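3.2 Home recordings with the hand-held gripper

The gripper was built in a shared workshop by two of the authors over five weekends. The arms are plastic and turn on metal pivots, and each finger carries a textured pad on its inner face. No motor is fitted - the operator opens and closes the fingers by hand. All 222 recordings used in this section were made in homes.

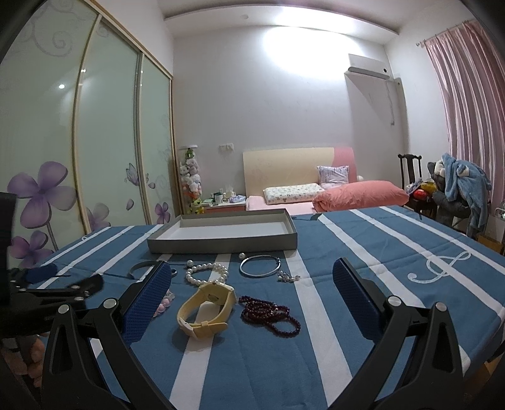 Figure 4. Gripper open over the jewellery task, with the shallow box behind the items.

The jewellery task asks the operator to move small items from a table into a box, one at a time. Items included a wristwatch, beaded necklaces and bangles. Flat bangles gave the most trouble, as the pads could not get under the rim. Negash and Yilma repeated the task with softer pads in March, and those results are given in Section 4.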